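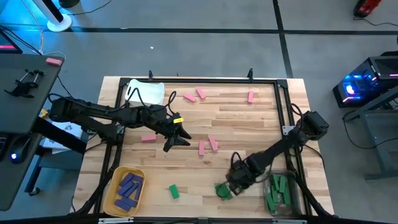 Pink first, my sister insisted, pink always went first, and anyone who started with the green was simply asking for trouble.

I started with the green. I was nine, it was December, the kitchen in Undov smelled of oranges, and our whole town had been knocked flat across the table before breakfast! Blocks everywhere, bins standing ready, and Gran already offering a biscuit to whoever cleared the most.

Oh, how I loved clearing up. Other children loved the building, and I did build (a harbour, a bakery, once a railway station with no way in), but the best bit was the sorting, when a street turned back into colours. Every block made its own little knock as it went in. I could tell a good drop from a lazy one with my eyes shut.

"You've put a pink one in with mine," my sister said.

"It's visiting."

She thought about this for so long that the kettle boiled. Then she fished out the pink block, looked it over, and laid a green one beside it on the bare wood, so it would have company on the way home.

We left those two out all night. By morning they had a garden wall, half a bridge and a very steep hill, and we were late for everything.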